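Saludo Table Rental
Frequently Asked Questions

Tables, cloths, napkins and serving pieces for parties at home, in halls and in back yards. If your question isn't answered on this page, call the shop or stop by the counter at 143 Benell Street.

BOOKING

How far ahead do I need to book?
Two weeks is enough for most of the year. May is our busiest month, with graduations and weddings on top of each other, and for May we suggest booking as soon as you know the day. Last-minute orders are fine if we have the pieces in the shop. Call first, as the website only updates overnight.

Is there a minimum order?
No. You can rent a single tablecloth. Delivery does have a minimum, which is explained under Delivery and Pickup.

Do you take a deposit?
Yes, $40 per order, paid by card when you book. It goes back on the same card after the order has been returned and checked in. Checking takes two working days, and your bank may take a few more.

Can I change my order after booking?
You can add or remove pieces up to three days before pickup. After that we can usually add but not remove. Changes have to come from the person who made the booking, or from someone listed on the order. If your sister is the one who will be calling us, put her on the order.

What if I cancel?
Cancel a week or more before pickup and you get everything back, deposit included. Inside a week we keep the deposit. If an outdoor party is called off for weather, we will move the order to another day at no charge, one time.

SIZES

Which cloth fits my table?
Measure straight across the top, then decide how far you want the cloth to hang. A short drop is six to ten inches and is the easiest to sit at. A long drop reaches close to the floor and hides the legs, but people's feet get tangled in it. Add twice the drop to the width of the table and you have the cloth size. If you end up between sizes, go up one.

What sizes are your round tables?
The smallest is 52 inches across and seats four adults with room for serving dishes in the middle, or five if the dishes stay on a side table. The larger rounds are listed in the catalog with the seating for each one. Our seating numbers are for folding chairs. Wide dining chairs take up more room, so seat one fewer person.

Can I use my own table?
Of course. Many customers rent only cloths. Check the edge of the table for staples, splinters and loose trim before you put a cloth on it. Rough edges cause more damage to our linens than spilled food does.

Do you have cloths for Lunar New Year and other holidays?
Yes. Printed cloths are kept apart from the plain ones and are booked piece by piece, so ask for the print you want by name or bring in a picture. In reds we have solid red, burgundy, and red-orange with gold characters along the border. Prints look best with plain plates and plain napkins. For small things like wrapped candy, tangerines or rolled napkins, we rent white plastic baskets by the piece.

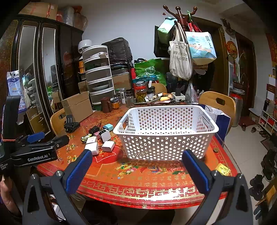 Can I see the cloths before I book?
Yes, at the counter, any time we are open. We also lend swatches of the plain colors for three days. There are no swatches for the prints, but we will gladly open one up for you. Look at it by the window as well as under the shop lights. The ivory in particular changes a lot.

DELIVERY AND PICKUP

Do you deliver?
We deliver inside city limits for orders over $100, tables not included in that amount. Eduardo Cabanatuan runs the van and will call you when he is on his way. Somebody over eighteen has to be there to sign.

Do you set up the tables?
Delivery is to the door, garage or ground floor room. Setup is extra and has to be on the order beforehand. The driver can't add it on the spot, as the next stop is usually waiting. We don't carry tables up stairs.

What time can I pick up?
From 9 a.m. on the day before your event. Returns are due by noon on the day after. If you need the pieces for longer, ask when you book. An extra day is often free when nothing else is booked behind you.

Will the tables fit in my car?
Folding rectangular tables fit in most hatchbacks with the seats down. Round tables usually don't, even the 52-inch, and they should never be tied to a roof without a rack. Bring a blanket to put between the table and the car.

How are the cloths packed?
Plain cloths come on hangers, in a garment bag. Prints and vinyls come rolled on a cardboard tube. Keep the tube - we need it back.

CARE DURING YOUR EVENT

Can I iron a cloth if it has creases?
Plain cotton and polyester, yes, on low, with a damp towel between the iron and the cloth. Never iron anything shiny. Coated and vinyl cloths will stick to the iron and are ruined at once. Unroll those the evening before, lay them on the table and let the creases drop out by themselves. A warm room speeds this up.

Can hot dishes go straight on the cloth?
Please use a trivet or a folded towel under anything that comes off the stove or out of the oven. On cotton a hot pot leaves a yellow ring, and on vinyl it leaves a soft spot that never gets flat again. Hot pot burners and electric griddles need a board under them too. We have boards at the counter, free with any cloth.

Are candles allowed?
Yes, in a glass or on a plate with a rim. Wax on a cloth is charged as a cleaning fee. Don't scrape it. Let it go hard and leave it for us.

What do I do about spills?
Blot with a plain white napkin and cold water. Do not rub. Skip the salt, the soda water and the stain sprays, which can set a stain or take out color. Then tie a loose knot in that corner of the cloth when you return it, or put a note in the bag, so we know where to look. Wine, soy sauce and coffee come out well when we know about them on the first day. Turmeric and chili oil are harder.

How do I keep a cloth from sliding?
A thin felt pad under the cloth works on any table and also makes the plates quieter. Pads come in all of our round sizes. Outdoors, use clips or hem weights. Don't use tape or pins on any of our cloths. Pinholes in vinyl turn into tears.

Should I use a clear cover over a printed cloth?
It's up to you. A clear cover saves wiping and lets children eat without anyone worrying, but it reflects light and plates slide on it more. With food that stains, such as crab or barbecue, we would take the cover. For cake and tea you can do without.

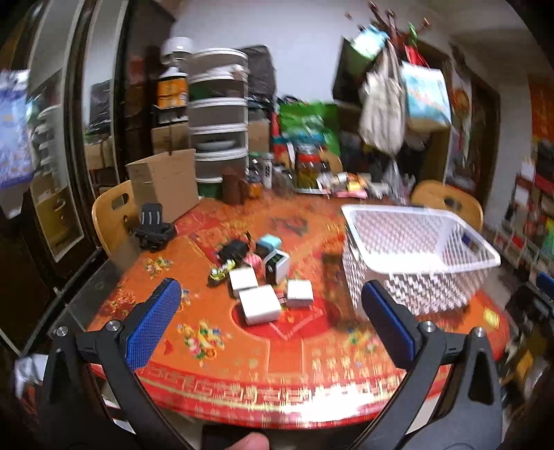
Comment from Brian Kombo: We did take the clear cover, for my parents' anniversary lunch, and I'd say put it on at the last minute. We laid ours the night before and it picked up every bit of dust and cat hair in the house. Wiping it with a barely damp cloth in the morning helped, but then it had streaks. Otherwise no complaints, and the pad underneath was worth the money.

Reply from the shop: Thank you, Brian. A dry microfiber cloth takes off the streaks, and there is one in the bag with each cover now.

RETURNS AND CHARGES

Do I need to wash anything?
No washing. Shake out crumbs, and make sure nothing is put away damp. A damp cloth in a closed bag can mildew in one night, and mildew doesn't come out. Wipe vinyl cloths with warm water and let them dry before you roll them, print side out. Rinse dishes and serving pieces, but you don't have to get them spotless.

What do you charge for damage?
Normal stains are included in the rental. Burns, cuts, mildew and wax are charged at the price on your order sheet. We'll send you a photo before we charge the card. If a cloth can be patched and rented as a second, you pay half.

I found something of mine is missing. Could it be in the linens?
Often, yes. Forks, serving spoons and reading glasses turn up in the bags. Call and ask for Araceli Cabello, who keeps the lost and found box. We hold items for two months.

LARGE ORDERS

How big an order can you handle?
The largest so far was 1000 napkins in one color for a hall dinner, and that one took us most of a month to put together. For anything over 40 tables, please talk to Casimiro Aguirre before you sign with your hall. He'll want the floor plan and the loading hours.

Do you sell used linens?
Twice a year, at the counter only. Plain cloths that have faded go cheap and make good drop cloths or picnic covers. Join the list at the register if you want a postcard when the next sale is set.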